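Household Tasks Gallery: Kitchen Work

The Markent program studies whether machines can carry out ordinary chores at home and on the shop floor. This page presents the kitchen portion of the work, prepared by Kiều Sầm and Nilton Lozano.

Lids, handles and knobs remain difficult. A person lifts a pot lid without looking; a machine must find the knob, close on it and keep the lid level. Of 489 kitchen trials logged since October, 197 were completed without help from staff. Most of the others stopped at the grasp – a result in line with our shop-floor trials.

The program does not consider any of these tasks ready for unsupervised use at home.

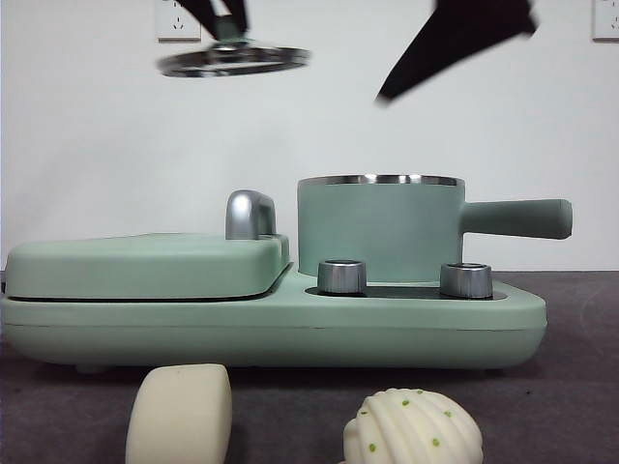

Pot lid held by its center knob, with the green breakfast appliance below.

Inquiries about the gallery may be sent to Quang Ông, Markent program office.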